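Notebook, November, bench 2
Glaze trials, the Siriwan black, continued

Fired the second batch last night, opened at 7:40 this morning. Ritonar's recipe sheet says this glaze is "forgiving across a wide range." I have now used it across a wide range and I would like to know who it forgave.

Batch was eight test tiles, same clay, same bucket, stirred the same way. Cone packs on the middle and bottom shelves. Controller said we hit 1235 and held. Cones on the middle shelf agree with the controller. Cones on the bottom shelf are lazy, barely leaning. So either the bottom of the kiln runs cool, which we've suspected since Tillton replaced the elements, or those cones sat crooked in the pack. I packed them myself and I don't think they were crooked, but I would say that.

Middle shelf tiles: satin, close to gloss at the edges where it ran thin. Bottom shelf: dry matte, a bit scratchy under a fingernail. The sheet promises one surface. We have two, from one bucket.

What we want for the tableware is a flat black that doesn't show every thumbprint. The teapot is a fair idea of the look, matte on the body, lid black too.
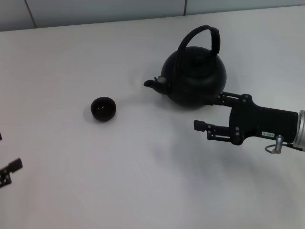 Sunee thinks I'm chasing the wrong thing. Her view is that a dry surface like the bottom shelf gave us is simply underfired, and that it will pick up tea stains and metal marks inside a month whatever it looks like coming out of the kiln. She'd sooner have a slightly shinier pot that washes clean. Fair. I still want to see a stain on a tile before I give up the surface, so four tiles go into strong tea overnight and a slice of lemon goes on each of the others.

Cooling. Onerus (the blog, not the supplier list) claims slow cooling down to 800 is what makes this glaze go matte, and that peak temperature hardly matters. One set of pictures, no cone numbers, no shelf positions. I don't believe it yet. We let the kiln drop on its own both times and got matte at the bottom regardless, which doesn't rule it out but doesn't help them either. Could be both. Annoying if it's both.

Weighed out a fresh 229 g dry for the next bucket. Sieved twice. The old bucket had a hard layer at the bottom that I only found with the long spoon, so everything above about "same bucket" should be read with that in mind. 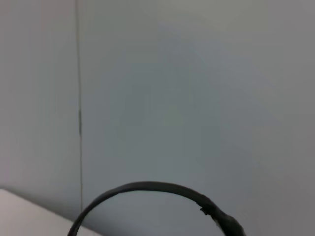
Uthai wrote in the margin that the settled layer explains the whole result and that I should throw out both batches and start over before blaming Tillton for anything. I'd answer that the tiles were dipped one after another and shuffled before loading, so settling ought to spread the difference over both shelves. He has put a question mark next to "shuffled." Fine.

Next firing: new bucket, one cone pack per shelf plus one at the very back, no slow cool. Slow cool only after that. One change at a time, please, and if anyone borrows the kiln in between, write down the shelf plan.

Tea tiles are under the sink. Don't wash them.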